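11 Aug 2019
Posted by the Trarklow shop

Righto, the Bilden play kitchen set. I've been selling this one since July and it's the thing people ask me about most, so it finally gets a proper page instead of the scrappy paragraph I had up before.

It's a mix-and-match set in soft colours (pale greens, a pinky-mauve plate) with play food to go with it. I love the colours! My own kids' kitchen stuff was all screaming primary plastic and I got heartily sick of looking at it on the lounge room floor. You can leave these out when visitors come round and feel fine about it.

The strawberry is my favourite bit. The ketchup bottle is everyone else's. I've watched littlies walk straight past the rest of the shop to get to that bottle, and then it goes on a plate and gets served up to Nan with nothing else, which seems to be a complete dinner when you're three.

The red bottle's on its plate in all three of these, strawberry not far off:

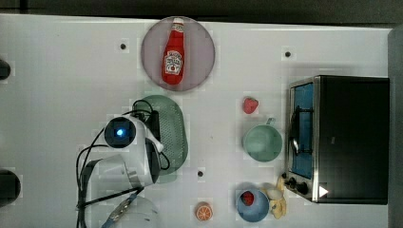
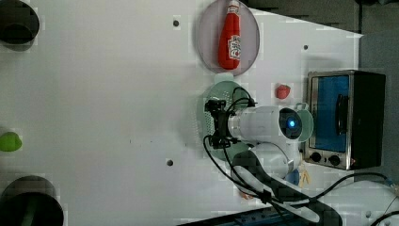
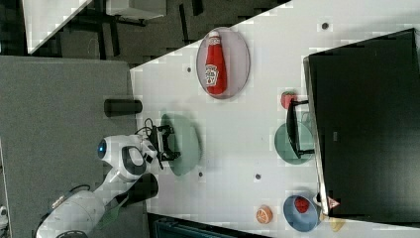

Akbari left a comment on the old page saying the plates had lasted better than the food at their place, and that the strawberry went missing in the first week and came back out of a gumboot. They also wanted to know if you can buy the fruit separately. Yes! Send me a message and I'll sort you out, I keep spares of most of it.

A few practical things. The set is item 854 if you're ordering by phone, and the spare play food is 1534. It comes packed in 2 boxes, and they don't always turn up on the same arvo, so don't panic if only one lands on the verandah. Give everything a wipe with a damp cloth when it gets sticky. I wouldn't put any of it through the dishwasher, though I know a few of you do.

Pick-up is from the Broment store, round the side door. Ring first if you're coming a long way and I'll pop one under the counter for you.

Last updated: August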